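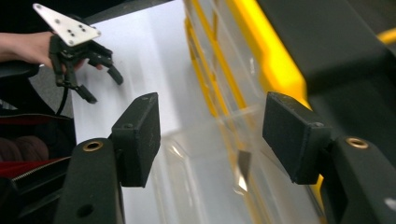 Pre-use check for the hand-held grippers, comparison round two, Sternmont fingers vs Pelkonen fingers. Both sets get the same list, no skipping lines because "it was fine this morning". Start with the inserts. Brass threaded insert on each arm should sit flush in the plastic, gold ring level all the way round, no lip you can catch a nail on. Then the fingertip block screws, then wipe the blocks if they're dusty. Initial each line.

Checked by: Hanne Nurmi
Month: September
Cycle count at start, unit A: 3,204
Cycle count at start, unit B: 843

## 1. Fingers and tips

- [x] Inserts flush, both arms, unit A
- [x] Inserts flush, both arms, unit B. *Left one takes the bolt a bit stiff. Ran it in and out twice by hand, ok now. Don't use the driver on it.*
- [x] Fingertip block screws snug. *Snug, not tight. Someone stripped one last round and I had to drill it.*
- [x] No cracks at base of arm
- [x] Scuffs on arms and blocks noted. *Cosmetic only. Leave them, don't sand.*
- [ ] Pad faces parallel when closed, feeler gauge. *Unit A yes. Unit B toes in slightly at the top. Shim on order from Jirnotier, carry on for paper and cloth, NOT for rigid parts until it's in.*

## 2. Linkage and trigger

- [x] Full open to full close, 20 times, no catch
- [x] Return spring brings it back without help
- [x] Pinch points: keep your other hand off the links while someone is on the trigger. *Had one near miss already, Ondeo folks please read this one twice.*
- [x] Top plate screws tight, no rattle
- [ ] Grease on pivots. *Couldnt find the grease. Somebody check the grey cabinet.*

## 3. Cable and camera

- [x] Cable strain relief holding, gentle tug only
- [x] Cable clear of the linkage at full open and full close
- [x] Cable not across the floor where people walk. *Keep the loop on the operator's side. Tape it if you're moving about.*
- [x] Lens clean, microfibre cloth, no paper towel
- [x] Both fingertips in view with the gripper open
- [ ] Exposure locked. *Unit B kept hunting whenever a white surface filled most of the view. Lock it before the sheet task or the pad edges wash out.*

## 4. Work area

- [x] Bags and jackets off the floor or pushed well clear. *Partial. Still too much stuff beside the table, watch zippers snagging the cable.*
- [x] Bins stable, lids off
- [x] Two operators max at one surface
- [x] Who calls "open" agreed before lifting. *Holder of the far edge calls it. Not both.*

## 5. Two-person sheet task
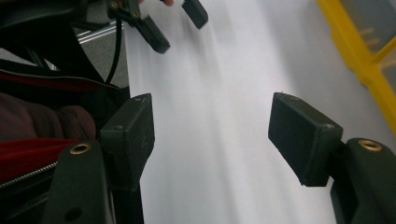 *Sheet task: second gripper on the far edge, near gripper open.*

- [x] Far edge gripped before near operator moves in
- [x] Near gripper comes in open and low, pads either side of where you want the fold
- [x] Elbows and wrists out of the other unit's path
- [ ] Sheet released flat, no tearing at pad edge. *Not signed off. Worn pad edges are my worry here, want to compare against a fresh set before I blame the operator.*

Comments on the comparison so far, rough:

Sternmont set is lighter on the wrist, I could do 100 closes without wanting a break. Pelkonen has better bite on thin stuff, but the trigger travel is long and you overshoot. Colour reads differently on the two cameras so don't go by colour when you label the clips, use the unit letter. Controller side is the same for both, no differences to report, latency test is still to come.

## Open items

1. Shim for unit B
2. Grease
3. Fresh pads, both units, before the sheet task is repeated
4. Exposure lock to go in the startup script so it isnt down to memory
5. Longer cable for the far-side operator, current one pulls when you reach

Unit A ok to use. Unit B ok with the limit in section 1. Re-check both at 2 pm or after any drop, whichever's first. If you drop one, write it down, even from table height.

H. Nurmi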